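生物信息学基础课程讲义
第三单元 测序数据的质量控制与变异检出

一、本单元的教学目的

本单元面向已修完分子生物学导论的学生,讲授短读长测序数据从原始文件到变异列表的基本处理流程。学生在课前应熟悉命令行的基本操作,并能说明FASTQ、BAM与VCF三种文件格式各自记录的内容。未修过统计学的学生,请先阅读附录中关于二项分布的部分。

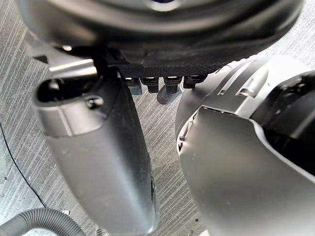 雷子轩(Zixuan Lei)

二、原始数据与碱基质量值

测序仪输出的每条读段由碱基序列和相应的质量值组成。质量值Q与碱基判读错误概率P之间的关系为Q=-10lg P。Q20对应的错误概率为百分之一,Q30对应千分之一。质量值是仪器软件依据信号特征作出的估计,其准确程度随试剂批次和运行条件而变化,故在变异检出之前通常需要重新校正。

读段末端的质量一般低于前端。常见原因包括同一簇内各分子合成进度不一致,以及荧光信号随循环数增加而衰减。查看逐循环质量分布图时,应同时查看碱基组成图。若前若干个循环的碱基比例明显偏离其后部分,应首先考虑建库时随机引物或转座酶的序列偏好,不宜直接判定为测序失败。

三、接头去除与读段过滤

当插入片段短于读长时,读段末端会包含接头序列。残留的接头会降低比对率,也可能在片段末端产生假的错配。去除接头后长度过短的读段应予舍弃,课程练习中统一以49个碱基为下限。双端数据中,若一端被舍弃,另一端须单独存放,不得继续保留在配对文件内,否则两个文件的读段次序将不再对应。

重复读段的处理视实验设计而定。全基因组重测序一般标记重复;扩增子测序的读段起止位置本来就相同,标记重复会损失绝大部分有效数据。使用分子标签的文库,应按标签与比对位置共同判定重复。
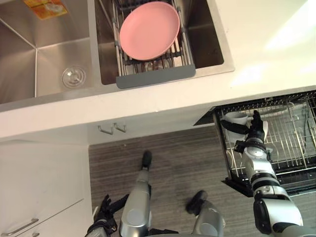
四、比对

比对软件先以短的种子序列在参考基因组索引中查找候选位置,再对候选位置进行局部延伸。比对质量值反映读段被放置在错误位置的概率,与碱基质量值含义不同,两者在作业中经常被混淆。落在重复区域的读段可能有多个得分相同的位置,多数软件将此类读段的比对质量值记为零或接近零。

参考基因组的版本必须在报告中写明。不同版本之间坐标不可直接比较,染色体命名方式也可能不同。课程服务器上的Prundov目录存有练习所用的参考序列及索引,学生只有读取权限,所有输出文件应写入个人目录。

五、变异检出与过滤

对二倍体样本,变异检出软件在每个位点比较纯合参考、杂合与纯合变异三种基因型的似然值,并结合先验概率给出基因型质量。在理想情况下,杂合位点上支持变异等位基因的读段比例服从以0.5为中心的二项分布。深度为8时,仅观察到一条变异读段的杂合位点并不罕见,因此低深度区域的漏检率较高。

硬过滤通常考虑以下各项:位点深度、基因型质量、链偏倚、变异在读段中的位置。深度过高的位点同样需要留意,这类位点常位于参考基因组中被压缩的重复区域。插入缺失附近的单碱基变异多由局部比对错误造成,应在重新组装后再行判断。

六、课堂练习

练习数据为Bistmont数据集,共18个样本,均为模拟的双端读段。每组完成下列工作:

1. 对原始读段进行质量评估,并保存过滤前后的统计结果。
2. 完成比对、排序和重复标记,报告各样本的比对率与平均深度。
3. 检出单碱基变异和短插入缺失,输出合并的VCF文件。
4. 任选一个样本,改变一项过滤参数,说明变异数量及转换颠换比的变化。

报告须附完整的命令记录和软件版本号。只提交图形界面截图的,不予评分。练习3的脚本模板由贾保山(Baoshan Jia)编写,使用前请核对输入路径。 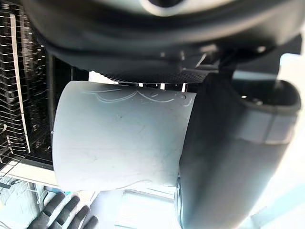 图3 夹爪与侧放的白色马克杯

七、考核与答疑

本单元成绩由书面报告和口头答辩两部分构成。小组成员须分别说明本人承担的步骤,答辩由任少华(Shaohua Ren)与Jacqueline Besnard主持。迟交报告须事先取得任课教师书面同意。

答疑安排在星期六上午,地点为Wollarbridge楼计算机教室。有关服务器账户的问题请直接与机房联系,来信应写明用户名、任务编号和完整的报错内容。

下一单元讲授变异的功能注释,请预习转录本模型与密码子表的有关内容。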